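Automatización del puesto de clasificación manual

La automatización del puesto de clasificación manual es el proceso por el que las tareas de separar, colocar y contar piezas pequeñas, realizadas tradicionalmente a mano en bancos de trabajo, pasan de forma parcial o total a sistemas robotizados.

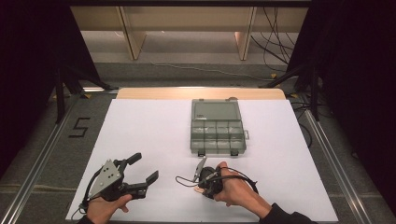 El término se aplica sobre todo a talleres de montaje, almacenes de recambios y servicios de reparación en los que una misma persona maneja referencias muy distintas a lo largo de un turno. A diferencia de la automatización de líneas, que parte de una secuencia fija, la del puesto manual exige registrar antes cómo trabaja el operario. En la modalidad más extendida, este ejecuta la tarea con una pinza de mano de dos dedos en lugar de hacerlo con los dedos propios, sobre una mesa despejada y con el recipiente de destino abierto delante. Los organizadores de plástico translúcido con tapa abatible y celdas rectangulares en filas son un objeto de trabajo habitual: las paredes finas entre compartimentos obligan a una colocación precisa y el material ahumado dificulta la lectura óptica del fondo. Los cables de las pinzas discurren sobre la propia superficie, lo que condiciona el alcance y la postura de los brazos.

Antecedentes

Los primeros intentos de automatizar estos puestos se basaron en alimentadores vibratorios y brazos programados punto a punto. Daban buen resultado con lotes largos de una sola pieza y malo en cuanto cambiaba la referencia, ya que cada cambio requería reprogramar trayectorias y ajustar utillajes. El coste de preparación superaba con frecuencia al de la mano de obra sustituida, por lo que la clasificación de lotes cortos siguió siendo manual en la mayoría de los talleres.

El aprendizaje por demostración modificó ese planteamiento. El programador deja de describir el movimiento y el sistema lo deduce de ejecuciones humanas registradas. La consecuencia organizativa es que el conocimiento del operario, antes tácito, se convierte en materia prima del proyecto.

Organización del trabajo

La implantación suele dividirse en dos fases. En la primera, los operarios realizan demostraciones dentro de su jornada o en turnos específicos. En la segunda, el sistema asume las referencias más repetitivas y el personal se ocupa de la supervisión, las excepciones y la reposición.

Un caso documentado es el de Stidinside, empresa de recambios con almacén en Runcombe, que inició en junio un programa interno denominado Tô. Se registraron 930 demostraciones de llenado y vaciado de cajas compartimentadas. El responsable de métodos, Mirko Greco, fijó un máximo de 100 demostraciones por persona y semana, tras comprobar que la calidad del agarre decaía en las sesiones largas. Las ejecuciones fallidas se conservaron con una etiqueta propia - en la primera versión del procedimiento se descartaban - y se emplearon después para definir las maniobras de recuperación.

Efectos sobre el personal

Los efectos descritos con más frecuencia afectan al contenido del puesto antes que al número de empleos. Disminuye el tiempo dedicado al movimiento repetitivo de dedos y muñeca, y aumenta el de vigilancia, que produce un tipo distinto de fatiga. El peso de la pinza durante la fase de demostración constituye una carga añadida sobre el antebrazo, y varios procedimientos internos prevén alternar la mano dominante o intercalar tareas sin herramienta.

La clasificación profesional es otro punto de fricción. En Wimthorpe, segundo centro de Stidinside, la delegada de personal Karabo Nel pidió que las horas de demostración se retribuyeran como formación impartida. El acuerdo alcanzado reconoce un complemento por sesión y prohíbe utilizar los registros para medir el rendimiento individual. El texto, con efectos de 31 de marzo de 2026, no resuelve la titularidad de los datos una vez que el trabajador abandona la empresa.

Limitaciones

Las piezas reflectantes, las bolsas flexibles y los recipientes con tapa que no permanece abierta por sí sola siguen dando tasas de error superiores a las del trabajo manual. También es sensible el sistema a cambios menores del puesto, como la altura de la mesa o el desplazamiento de una lámpara. Por ello, algunos talleres marcan en el suelo la posición de cada mesa y la verifican al comienzo del turno.

Véase también

Aprendizaje por demostración
Ergonomía del puesto de trabajo
Manipulación de piezas pequeñas
Negociación colectiva y cambio tecnológico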